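4. Mise en service de l'adoucisseur d'eau Clelum

Cette section concerne le raccordement, le remplissage du bac à sel et la première régénération. La vanne d'arrêt générale doit rester fermée jusqu'à l'étape 5.
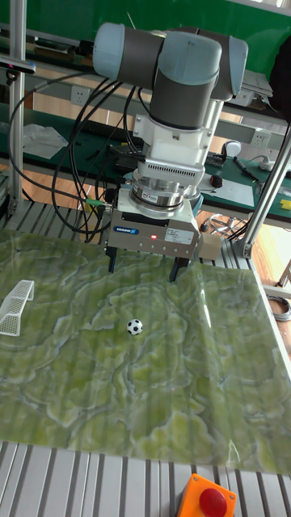
Yusri Teoh demande s'il faut régler la dureté avant ou après la première régénération : il l'avait fait après, et l'appareil était reparti sur la valeur d'usine. Le réglage se fait avant, à l'étape 7.

Raccordement

1. Poser l'appareil sur un sol plan, à l'abri du gel.
2. Visser le by-pass sur la tête de commande, joints graissés, serrage à la main uniquement.
3. Raccorder l'arrivée d'eau côté flèche entrante, puis le départ côté flèche sortante.
4. Fixer le tuyau d'évacuation au siphon avec le collier fourni. Laisser un espace d'air de 2 cm entre l'extrémité du tuyau et le niveau de l'eau.

ATTENTION : une inversion de l'entrée et de la sortie envoie de la résine dans le réseau de la maison. Vérifier les flèches avant d'ouvrir l'eau.

Mise en eau

5. By-pass en position dérivation, ouvrir la vanne générale et laisser couler un robinet d'eau froide jusqu'à ce que l'eau soit claire.
6. Passer lentement le by-pass en position service. Un bruit d'air est normal.
7. Brancher le transformateur, appuyer sur MENU et entrer la dureté relevée au compteur. Valider avec OK – sans validation, l'écran revient à la valeur d'usine.
8. Verser le sel en pastilles jusqu'au repère du bac, sans le dépasser.
9. Maintenir la touche REGEN jusqu'au signal sonore. Le cycle dure 47 minutes.

Remarque : sur les modèles Marnmont, la touche REGEN se trouve sous le capot et le bac reçoit son eau en fin de cycle. Ne pas en ajouter à la main.

Entretien

Contrôler le niveau de sel tous les mois. Nettoyer l'injecteur une fois par an, de préférence en avril, by-pass en dérivation et transformateur débranché. Le préfiltre Staniforth se remplace à part – voir section 6.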